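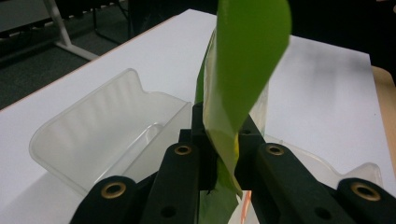
Bei ihr überlebe im Sommer keine einzige Zimmerpflanze den Urlaub, schrieb mir eine Leserin nach der letzten Ausgabe, und ob ich bitte endlich mal etwas dazu sagen könne, das ohne Nachbarn funktioniert. Der Nachbar gieße nämlich zu viel, die Schwester gar nicht, und im Hausflur sei es allen Pflanzen zu dunkel.

Liebe Leserin, ich fühle mit! Mein Farn ist vor Jahren an genau so einem freundlichen Nachbarn ertrunken, und ich habe mich trotzdem mit einer Flasche Wein bedankt. Seitdem probiere ich jeden Juli irgendetwas aus, und weil bald wieder alle wegfahren, kommt jetzt mein aktueller Stand.

Erstens die Dochte. Ein Stück Baumwollschnur, ein Ende tief in die Erde, das andere in einen Eimer Wasser, fertig. Klingt nach Kindergarten, ist aber das Beste, was ich kenne. Die Schnur sollte man vorher gründlich durchnässen und mit dem Finger ein gutes Stück in den Topf drücken, sonst liegt sie nur oben auf und die Wurzeln haben nichts davon. Der Eimer darf ruhig etwas höher stehen als die Töpfe. Ich nehme Schnüre von 30 Zentimetern Länge, bei längeren hing mir die Mitte durch und tropfte aufs Parkett (der Fleck ist immer noch da, es steht jetzt ein Hocker drauf). Zwei Wochen hat das bei mir problemlos gehalten, sogar beim Zypergras, das ja säuft wie ein Pferd.

Zweitens die Tonkegel. Da bin ich gespalten. Im Laden in Demesberg habe ich mir ein Set von Grutix gekauft, die Kegel schraubt man auf eine Flasche und steckt sie kopfüber in den Topf. In der Monstera prima. In den kleinen Töpfen kippte mir die ganze Konstruktion um, samt Pflanze, und ich habe die Erde noch Tage später aus den Heizkörperrippen gepult. Also nur für große, schwere Gefäße! Und bitte vorher ein paar Tage testen, während ihr noch zu Hause seid. Bei mir war eine Flasche schon am ersten Abend leer und die andere nach einer Woche noch fast voll.

Drittens die Badewanne. Der alte Trick mit den nassen Handtüchern auf dem Wannenboden und den Töpfen obendrauf. Meine Mutter schwört darauf, ich nur halb. Es geht natürlich bloß mit Töpfen, die unten Löcher haben, und euer Bad braucht ein Fenster. Ich habe im vorletzten Sommer 30 Töpfe in die Wanne gequetscht, das sah herrlich aus, ein richtiger kleiner Dschungel, aber in der Mitte war es so eng und feucht, dass sich die Trauermücken dort sehr wohlgefühlt haben. Heute würde ich höchstens die Hälfte hineinstellen und den Rest an die Dochte hängen.

Was ich inzwischen immer mache, egal mit welcher Methode: am Tag vor der Abreise alles weg von den Südfenstern, kräftig gießen, welke Blätter abzupfen und die letzten beiden Wochen nicht mehr düngen. Kakteen, Bogenhanf und Glücksfeder lasse ich einfach stehen, die nehmen mir das eher übel, wenn ich mich kümmere. Orchideen tauche ich morgens, lasse sie gut abtropfen und stelle sie in den Flur.

Und wenn ihr zurückkommt und alles hängt - nicht gleich in Panik fluten. Topf in einen Eimer mit lauwarmem Wasser stellen, warten, bis keine Blasen mehr aufsteigen, dann abtropfen lassen und in den Schatten damit. Mein Einblatt lag nach dem letzten Urlaub flach wie ein Waschlappen über dem Topfrand und stand am nächsten Morgen wieder da, als wäre nichts gewesen.

Wir fahren diesmal übrigens nach Owen, in ein Haus, über dessen Tür die Jahreszahl 1690 eingeschnitzt ist. Die Vermieterin hat mir schon geschrieben, dass auf der Fensterbank ein paar Geranien stehen, ob ich die wohl mitgießen könnte. Selbstverständlich! Ich habe ihr allerdings nichts vom Farn erzählt.

Noch kurz in eigener Sache: Die Stecklingsbörse findet wieder im Hof der Gärtnerei Skakach statt, den Termin schicke ich, sobald er feststeht. Wer Ableger von Grünlilie oder Pilea übrig hat, bitte in Zeitungspapier wickeln und beschriften, letztes Mal gab es ein ziemliches Durcheinander. Und schreibt mir gern, womit ihr eure Pflanzen durch den Sommer bringt, vor allem, falls jemand eine Lösung für Basilikum hat. Ich habe keine.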